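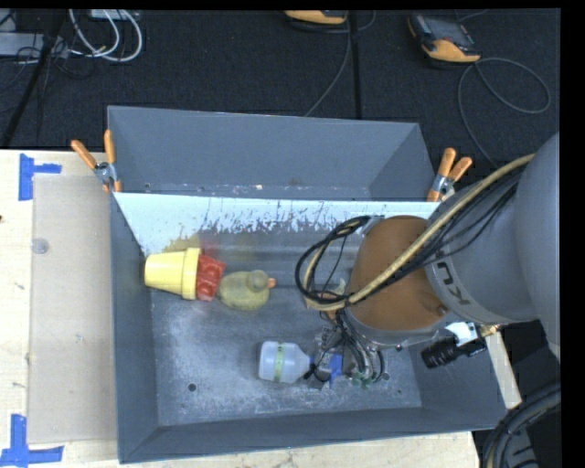 Arm in the gray bin. Duck, bottle, yellow cup, red piece.

# Bench tips for working next to the arm

Updated for July. Typed between shifts so excuse the spelling. Add your own at the bottom of the printed copy and I'll type them in when I get a minute. R. Tedesco, Rirgate returns room.

## Before you start

- Clamps first. Squeeze test on both sides of the bin, every start of shift. A spring clamp that slides when you nudge it goes in the repair tub, get a fresh one from the drawer.
- Wipe the bin floor with a dry rag. Damp rag only at end of day, then leave it open overnight.
- Tape marks on the table: leave them alone. If a corner is peeling, lay new tape right over the old, same spot, THEN pull the old one. I pulled first once and spent most of a Thursday lining everything up again.
- Coffee goes on the window shelf. Not the table. Not "just for a sec."
- Sleeves rolled, lanyards off. Long hair up.

## Filling the bin

The old way was tip the whole tote in and sort by hand. Faster for us, hopeless for the arm. New habit, took me two weeks:

- Few things at a time. Spread them out with your hand flat, like dough.
- Anything that nests (cups, pots, lids) gets pulled apart first. Check for something jammed in the mouth of it.
- Round stuff away from the walls if you can. It rolls back anyway. Try.
- Clear plastic is the slow one. Give it some room. A label facing up seems to help, Irnidix people say it shouldn't matter, I say try it and watch.
- Squashy toys: squeeze out any water over the sink before they go in. The bath ones hold more than you'd think.
- Tiny loose bits (screws, doll shoes, caps) in a zip bag or do them by hand. Bins get holes and so do tables.

## Scuffs and shine

Bare metal throws reflections. Nothing to be done about most of it but you can help.

- No spray polish. Somebody used it on the spare bin and we had a mirror for a week.
- Gentile cream, the plain one, on a cloth, for sticky label gunk. Small circles. Buff off all of it.
- Flaking paint: scrape loose edges with a plastic card, vacuum up the crumbs. Don't repaint without asking, the color matters to the setup.
- White cloudy marks are just wear. Leave them. I wasted a lunch break on those.

## Hoses and cables

- Look, don't tug. If a loop hangs lower than yesterday write it on the sheet and call me.
- Velcro straps over zip ties. You'll be undoing it again, promise.
- Floor cables get pushed back behind the table with the broom handle. Do it with the arm stopped. Yes even if it's parked and looks asleep.
- Hissing at a fitting = stop, air off at the wall, tag on the valve. Don't wrap it in tape and hope. Tape is for marks.
- Handhelds go back on their chargers at break and at close. A flat one holds up whoever comes next.

## When it stops

It'll stop. Count on it in the first hour after a tote change.

1. Hands off the table. Wait for the amber light to go steady.
2. Press hold. Then open the gate.
3. Take out ONE item, the one it was going for.
4. Look at it. Stuck to something? Wet? Tag hanging?
5. Put it back in a different spot or set it aside in the hand tray.
6. Gate shut, hold off, step back to the line on the floor.

Same item three times, it's a hand tray item now. Don't fight it. The machine dosen't have feelings and your break is coming up.

Waiting longer than 6 minutes for a restart, ring the buzzer. You are not bothering anyone.

## What changed for us

People keep asking so I'm writing it down once.

Less lifting. That part's good, my shoulder agrees. We used to do the tote-to-belt throw all day and now it's mostly setting up, checking, and the odd stuff the arm won't take. Hands get a rest, eyes don't. I go home tired in a diffrent place.

Best single day so far was 1397 items with the arm and the hand tray together. Everybody wants to know if 1000 is the new minimum. It isn't. Asked upstairs, got it in writing, it's pinned by the sink. If a lead tells you otherwise show them the paper.

Things that help with the new kind of tired:

- Swap seats at the half. Watcher goes to hand tray, hand tray goes to watcher. A whole shift watching and you stop seeing.
- Look at something far off every so often. Parking lot is fine.
- Stool AND mat. Sit some, stand some. Stools are adjustable, the lever's on the left, it sticks.
- Talk. The belt was loud and we shouted over it for years. It's quieter now and I noticed people went silent too. Radio's allowed, low.
- Going too quiet in the hand tray corner, ask for the fan on. Or off.

Training: 17 hours to get signed off on the gate and restart, spread out, paid. Ask for it. Don't wait to be picked. The people who've done it are the ones choosing the new layout and I'd like more of us in that room, so far it's the same few faces.

Still not sorted: who covers when the signed-off person is sick. Last time we just went back to tipping totes. Worked ok. Keep the old scoop handy, top of the Rorisov cabinet, behind the gloves.

## Quick fixes, no order

- Label residue on your fingers: cooking oil, then dish soap.
- Gloves stuck inside out: blow in them like a balloon.
- Squeaky clamp: one drop of light oil on the pivot, none on the jaws or it'll slip.
- Rubber tips coming off the clamps: wash tip and metal with soap, dry, push back on. Glue only if it falls off again.
- Totes that won't unstack: leave them by the heater for a bit, or knock the corner on the floor mat.
- Marker on the table: rubbing alcohol, but keep it off the tape.
- Pen on a string by the sheet. Somone keeps taking the pen. Please put the pen back.

Next batch of totes has garden stuff in it, so dirt. Shake everything out over the big trash can first and sweep before you hand over. Dustpan's under the sink.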